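4.2 Do anniversary specials bring viewers back?

Networks like to claim that a prime-time tribute sends people back to the original show. We doubt it. Yeo and Hegde reported a lift in reruns after the Vatham reunion broadcast, but their count stopped after 10 days and left out homes that already watched the show every week. Our panel of 2346 homes in Irnville was followed for 40 days. Of the 116 homes that saw the full special, few watched even one older episode afterward, and most of those had done so the month before.

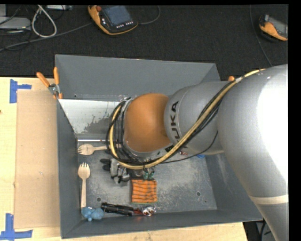

Figure 3. KUKA arm over a grey open-topped bin on a wooden table.

4.3 Limits of the panel

Irnville is one town, and its viewers are older than average. The special also aired in February, when people watch more television anyway. Ok (personal communication) argues that clips shared online would show a stronger effect. That may be so, but the Byun ratings do not track clips, and we have seen no figures that do. Until someone produces them, the claim rests mostly on press releases.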